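Can a Machine Clear the Table Yet? Tips for Homes With a Robot Helper (and Without)

I get asked this more than anything else on this page, usually by people standing over a sink, so let's get into it.

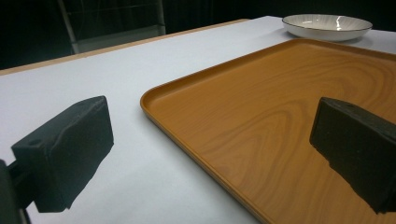
Clearing up after a meal is a lovely test for a robot because it looks so easy. You pick things up, you put them on a tray, you carry the tray. We do it half asleep! But every one of those steps asks for a different kind of grip, and that's where the fun starts.

Bowls first. A two-finger gripper likes flat sides it can squeeze, and a shallow bowl hasn't got any. The best way in is one finger inside the rim and one outside, coming straight down. If you're shopping for dishes and you have even a slight interest in this stuff, go for bowls with a bit of height. They're easier on small kids and sore hands, too.

Trays are harder. A big one with a low rim sits so close to the table that there's hardly anything to get under, and one gripper in the middle of one side won't keep it level once it's loaded. Two arms can manage — slowly. With one arm, let the machine load the tray and you do the carrying. I think that's a perfectly good deal.

Shine causes trouble as well. Glossy trays and glazed dishes throw back the ceiling light, and a camera can take a bright spot for an edge. Try moving the lamp before you blame the software. A plain matte placemat under a white bowl on a white table helps a lot, and it costs next to nothing.

A few more habits worth picking up:

Leave a hand's width between dishes. Fingers need room to come down on both sides, yours or anybody's.

Scrape plates before they go on the tray. Wiping up sauce is still a job for people.

Put the heavy things in the middle of the tray and the tall glasses last.

Keep the tray in the same spot every day. I taped two small corners on my table one Sunday and never looked back.

So, can they do chores yet? Moving light dishes from one known place to another, yes, with patience. I'd trust a decent arm with 50 cereal bowls before I'd trust it with one full soup tureen. Folding a damp dishcloth over the faucet, no, not in my kitchen. Cafeterias are further along, as they can use 200 identical bowls and the same tray all day long, while the rest of us have chipped mugs and that one odd gravy boat.

I can't wait to see the gravy boat solved. Next time: silverware drawers, and why forks tangle.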